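Venter Shared Workshop
Minutes, Tuesday, February 11, 2025

1. Blue handle, white unit
The Damden supplier says the handle is good for 1000 turns before it needs grease. The meeting asked who did the turning, and the supplier's letter doesn't say. Claim noted, not accepted.

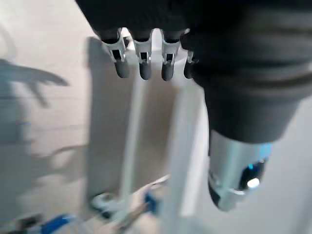 Tonurness asked why we'd pay for grease at all when theirs has gone without for four years. It was pointed out that theirs squeaks.

2. Colour and grip
Blue was sold to us as easier to find. Several members doubted anyone had ever lost a handle that stays on the unit.

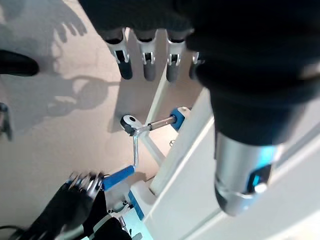 Item 2: blue handle on its bent metal rod

3. Quote
Trasovcombe quotes $1088 for a second unit, delivery in March — the same month they promised last year. A motion to approve was put and failed. 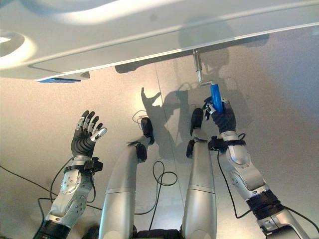 The quote leaves out fitting and says nothing about spare handles. Trasovcombe to be asked for both in writing, with a price for each, within 8 days.

4. Instruction sheet

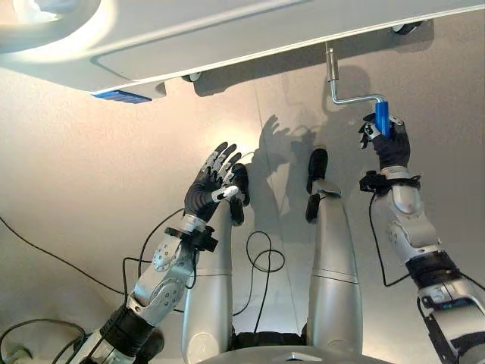 Minutes by the Recording Secretary, Venter

The draft sheet says "turn gently" and gives no direction. Sent back for rewriting. Carried over to the March meeting.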